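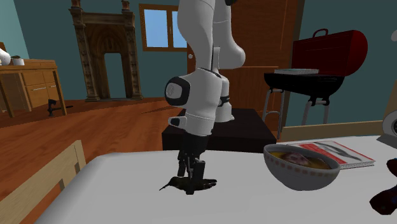

仿真任务画面:夹爪的指尖落到桌上一只蜂鸟形小摆件处,右侧是一碗汤。

Hirkska发布家务机器人评估报告:收拾一张桌子,机器还做不稳

2022年4月26日,星期二

家用与商用服务设备独立测评机构Hirkska今日发布报告《桌面之后》,就一个被反复提起的问题给出答复:机器现在能不能做家务,能不能做店里的杂活。报告的结论是,在受控条件下可以做其中一小部分,离开受控条件,目前没有理由相信它能做。

报告共考察234项任务,全部在仿真环境中进行,内容包括拿起小件物品、把物品放进碗里、归拢书本、移开餐具等。每项任务只有在无人干预、未碰倒其他物品、物品最终停在指定位置时才计为完成。按这一标准,完成的任务为45项。

“我们收到过很多演示视频,每一段都很好看。”Hirkska测评负责人Deirdre Ó Dálaigh表示,“视频里机器拿起一个杯子,观众就会自己往下想:它也能洗杯子,能擦桌子,能在孩子把牛奶打翻之后把一切收拾好。可后面这几件事,视频里一件都没有。”

报告认为,业界常用的“抓取成功率”对消费者几乎没有参考价值。把东西夹起来只是一项家务的开头,后面还有搬运、避让、放置和确认。在未完成的任务中,有相当一部分抓取环节并无问题,失败发生在松开夹爪的那一刻:物品滚动、侧翻,或者卡在容器边沿。按抓取计分,这些任务会全部算作成功。

杂物是另一个难点。普通家庭的桌面很少只放一件东西,书压着书,汤碗挨着杂志,细长的用具横在中间。人伸手去拿之前,会顺手把碍事的推开,这个动作谁也不会专门去教。参测系统大多没有这一步,遇到遮挡时要么停住,要么照原路线下去。

报告对仿真测试本身也持保留态度。仿真便于重复,成本低,适合比较不同的控制方法,但仿真中的汤不会真的烫坏桌面,金属碗的反光和布料的褶皱也只是近似。Hirkska提醒采购方,凡是仅以仿真成绩支持的产品宣传,都应要求供应商补充实物测试数据。本报告的数字同样适用这一条。
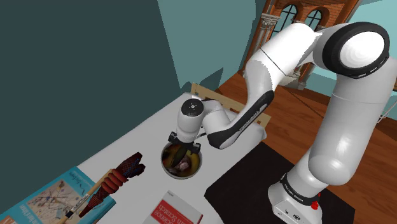
仿真任务画面:两根夹指悬在金属碗上方,碗内有多件物品,桌上另放着书本和一件带木杆的长条物。

零售场景的情况略有不同。连锁日用品商Jastidlow参与了报告的店铺部分,提供了货架整理和退货分拣两类作业的流程说明。该公司运营主管Patricio Peñalver表示,公司目前没有采购计划。

“供应商告诉我,机器可以整夜工作。我问他,如果凌晨有一瓶洗发水倒了,谁去扶?他说会发通知给值班员工。”Peñalver说,“那我还是得有一个值班员工。我宁愿这个人直接去理货。”

他同时表示,不排除在包装规格统一的仓储环节试用。报告对此持相近看法:物品种类少、位置固定、光照稳定的岗位,自动化早已可行,与近来宣传的“通用家务能力”关系不大。把前者的成绩拿来证明后者,是当前市场材料中最常见的做法之一。

报告还对人力成本作了讨论。多数厂商在计算节省的工时时,只计入机器独立运行的时间,不计入摆放物品、复位、监看和善后。Hirkska要求参测方提交完整的操作记录,6家参测方中有2家按要求提交。其余各家以商业保密为由未予提供,报告在相应栏目中标注为“未说明”,未作推算。

参测方之一Mac Suibhne在书面回应中指出,测试任务偏难,且评分没有给“部分完成”留出分值,不能反映技术进步的速度。Hirkska已将该回应全文收入报告附录。Ó Dálaigh对此表示:“进步是有的,我们没有否认。但一个人买洗碗机,要的是洗干净的碗。洗到一半的碗,对他来说还是脏碗。”

报告向消费者和店铺经营者提出以下建议:

观看演示时,询问视频是否加速、是否剪接、拍摄了多少次。
要求在自己的场地、用自己的物品试用,试用前不要替机器收拾桌面。
合同中写明“完成”的定义,以及物品损坏由谁承担。
对没有给出失败次数的成功率,不予采信。

Hirkska计划于11月启动下一轮测评,改在名为Mestum的实体样板间内进行,沿用同样的评分标准,任务清单将提前向所有参测方公开,房间内物品的具体摆放则不公开。报名面向家用及商用服务机器人厂商,已参加本轮测评的厂商需重新提交申请。

关于Hirkska

Hirkska是一家独立测评机构,测评对象包括家用电器、清洁设备和商用服务设备。机构不接受参测厂商的赞助,也不出售测评标识的使用权。

报告全文、评分细则及各参测方书面回应可向Hirkska新闻办公室索取。媒体如需采访Deirdre Ó Dálaigh,请通过新闻办公室预约。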